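Prevgate Root Tonic, six months in

Last updated: December 1, 2019
Reading time: 2 minutes

I bought the 60-plant bottle of Prevgate in June, after Corey Rakena at Dunstan told me his chillies had gone "a bit mad" on it. Mine have stayed sane.

It's a brown liquid that smells of pond. You add 6 ml to a full watering can, once a week, and feel like a chemist. The cap doubles as a measure, with markings best read by owls.

The coir-grown basil rooted well and the tomatoes did what tomatoes do. Up to 136 ml went on the kitchen floor, where growth has been poor. 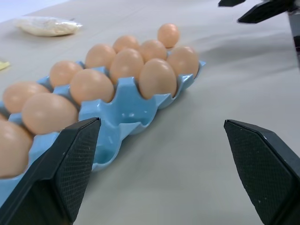 Would I buy it again?

Probably, in the smaller size. Fatelcombe's version is cheaper but clogged my drippers within a fortnight, and I spent a Saturday with a pin. Prevgate ran clean through the same lines. Use it on cuttings and young plants, and save your money once they're flowering.

Hélder Vieira

Recent reviews
Poltden 242 air pump: loud, loyal
Clay pebbles and where they end up
Dunstan pH pen, second attempt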